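# Growing chillies from seed on a north-facing windowsill – am I mad?

**Anouk Desmet**

Hello all! I've fallen head over heels for chillies and need some sense talked into me, or some encouragement, whichever you've got.

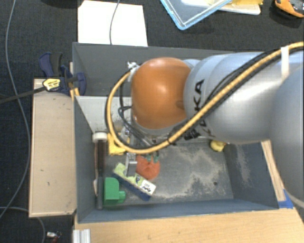 I have one windowsill that's free and it faces north. In April I sowed a packet of Sallora seeds (a small orange variety, fruity and not too fierce, according to the packet) and nearly all of them came up, which I was ridiculously pleased with. Now they're a few inches tall and leaning towards the glass like they're trying to get out. The stems are thin, the leaves are pale and one has flopped over altogether.

I've kept the four strongest and given the rest away. They're in ordinary multi-purpose compost in yoghurt pots with holes poked in the bottom. I water them when the top looks dry.

Can I still get fruit off these, or should I buy plants from the garden centre and start again next year? I'd love to see my own through if there's any chance at all. Also, do I need a lamp? I've seen them at all sorts of prices and I can't tell what's worth having.

---

**Geum-ok Won**

Not mad at all! Chillies are the best thing you can grow indoors and I'll say that to anyone who stands still long enough. Yours are leggy, and it's very fixable.

First, bury them. Move each one into a slightly bigger pot and set it deep, so the compost comes up to just under the lowest leaves. Some people will tell you this only works for tomatoes. I've done it with chillies for years and mine have always steadied up nicely, even if they don't root along the stem as eagerly as a tomato does. Prop the floppy one with a lolly stick and a loose bit of wool.

Then light. A north window on its own will keep them alive but you'll wait a very long time for a flower. I use a plain white LED lamp, nothing purple, hung a hand's width above the leaves, on a timer from six in the morning until eight at night. The box says 3,000 lumens and it does four plants with room to spare. Raise it as they grow! I forgot once and had a lovely flat-topped plant with crispy edges.

Feeding: nothing until they've been in the new pots for a few weeks, then half-strength tomato feed. Once you see flower buds go up to full strength, once a week.

When they flower, tickle each flower with a soft paintbrush, since there won't be any bees in your kitchen. I do mine while the kettle boils. And let the compost dry out a bit more than feels kind. Lift the pot – if it's light, water it, if it's got some weight to it, leave it until tomorrow.

Small orange ones are usually quick to get going compared with the really hot sorts, so you may well be picking by autumn. Do come back and tell us!

---

**Jae-hoon Shim**

just buy plants, they're cheap. mine came from Bielecka nursery and had flowers on already

---

**Cheuk-hei Poon**

I'd go along with nearly everything Geum-ok says, and please don't give up on them, it's such a good feeling when the first one turns colour.

Two things to add. Brush the tops with your hand a few times a day, or put a small fan on low nearby. It makes a real difference to how thick the stems get, and I wish I'd started doing it sooner.

The other is greenfly. Indoor chillies get them every year in our house, and they love soft pale growth like you're describing. Turn the leaves over when you water. If you spot any, squash them or rinse the plant under a lukewarm tap with your hand over the compost, and do it again a few days later for the ones you missed.

If you've a friend with a sunny porch, you could also lodge two of the four there for the summer and compare. My sister had two of mine and hers fruited first, the cheek of it! Keep them in during cold nights though, they sulk below twelve degrees or so.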